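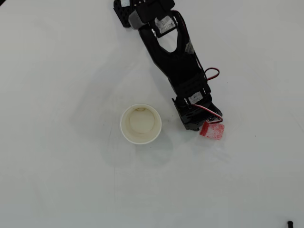

A paper cup left on a table for longer than a morning is litter, according to the note pushed under our door in reply to last month's piece on clear tables, and sponges are worse. The writer signs off as "Tidy in Perberg" and would like it known that the top floor at Bikness has managed a bare white table every evening since the spring. We congratulate the top floor. We have also seen inside its cupboards.

Still, the point was fair, so the ground floor has had a go. The rule is simple enough to fit on a sticky label, and for a fortnight it did, until the label became one more thing on the table and had to be taken off under its own terms. Anything small left out after 7 in the evening goes in the tray by the sink. Cups are binned. Sponges get wrung out and stood on their ends, a practice on which feelings ran higher than you might expect from grown adults.

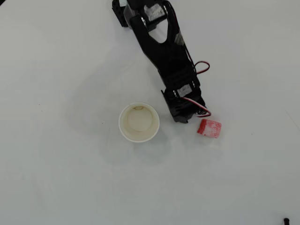 Issue 12

The sponges themselves deserve a word. We used to buy the yellow ones with the green scratchy side, which took the shine off the white tabletop and, over one bad winter, most of the pattern off the good plates. Since then it has been soft ones only for tables, rough ones only for pans, and a standing quarrel over which is which once they've both gone grey. Okaline, our supplier, will sell us a box of 943, a number we have queried twice. The cupboard holds perhaps two dozen if you lean on the door.

White shows everything, of course. Tea rings come up with bicarb and a damp cloth. Biro wants a dab of spirit and some patience. The mark near the window end has had both and is staying.

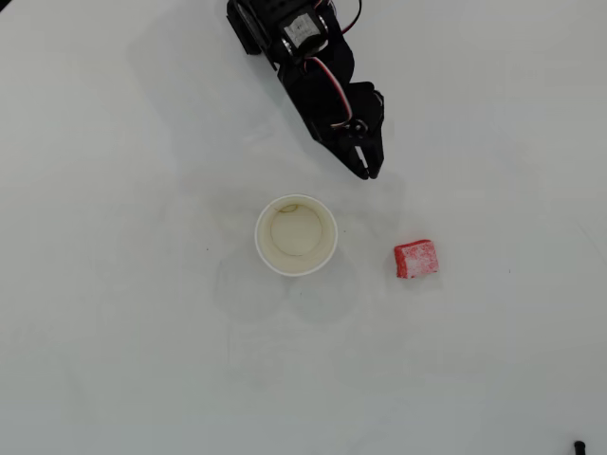
Cui House Kitchen and Tables Group

The tray by the sink will be emptied on Monday. It currently holds 2 teaspoons, a glove and the lid of something. Claim them before lunch or they go upstairs, where we're told there is plenty of room.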